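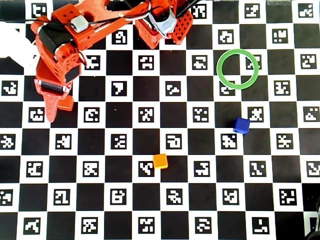 ## Vanley 500 Indoor/Outdoor Basketball

The Vanley 500 is a full-size practice ball from Plillent for school gyms, rec leagues and driveway hoops. It has a composite cover with a deeper pebble than the older Vanley, and the channels are wider so smaller hands can find the seams.

The ball ships deflated. A needle is in the box, but a pump is not. Inflate it to the pressure printed next to the valve and let it sit overnight before the first use. New covers feel slick for the first few sessions and get tackier with play.

### Details

- Size 7 (men's and boys' 12 and up) or size 6 (women's and girls' 12 and up)
- Butyl bladder, nylon wound
- Composite cover, burnt orange or two-tone
- Replaceable valve
- One-year warranty on air retention and shape

### Indoor or outdoor

You can use the 500 on both, but a ball that has been on blacktop should stay outside. Grit gets into the pebble and scuffs a wood floor. Teams that play on both surfaces usually keep two sets. For indoor games only, see the Kelmendi, which has a softer cover and costs more.

### Team orders

| Quantity | Price per ball |
|---|---|
| 1 to 11 | $40 |
| 12 or more | $30 |

Orders of 12 or more can be printed with a team name in one color. Printing adds roughly 30 days. Printed balls can't be returned unless they arrive damaged. The Cloteo ball cart holds 12 and is sold separately.

### Care

Wipe the cover with a damp cloth and let it dry at room temperature. Don't leave the ball in a hot car or a freezing garage. Wet the needle before you put it in the valve. A dry needle is the most common cause of slow leaks, and the warranty does not cover a torn valve.

Replacement valves are sold in packs of two. Size 6 in two-tone is out of stock until July.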